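Garment Folders and Packers – Bristholm Warehouse

Campbell Textile Services is taking on people to fold, check and pack casual clothing at our Bristholm site.
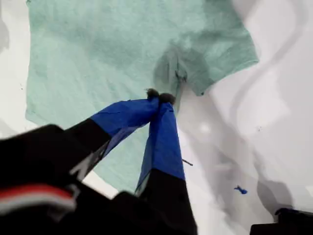

A pale green T-shirt on a white surface

The work

You will be folding T-shirts, sweatshirts and children's tops for online orders. Each garment is laid out flat, checked for marks, loose threads and bad seams, then folded to the customer's size card and bagged. Most of what we handle is T-shirts. A full team gets through nearly 3330 pieces in a shift, and new starters are not expected to keep up with that straight away.

You will also label bags, fill cartons and set aside anything that fails the check. Faulty items go back with a slip saying what is wrong and where.

What we need

Good eyesight for small faults (glasses are fine), clean hands and steady attention. You will be on your feet for much of the shift – stools are available at the folding tables. Experience in a laundry, shop or stockroom is useful but not required. Training is paid.

Hours and pay

Early or late shifts, 30-minute paid break. Pay is £1332 a month during training and £1771 after that. Contracts run until the end of August, with permanent posts for some.

How to apply

Write to Panagiotis Rallis, Packing Manager, Unit 700, Usteo Park, Bristholm, by December 1, 2019. Tell us which shift you would prefer and when you could start. A CV is welcome but a short letter will do.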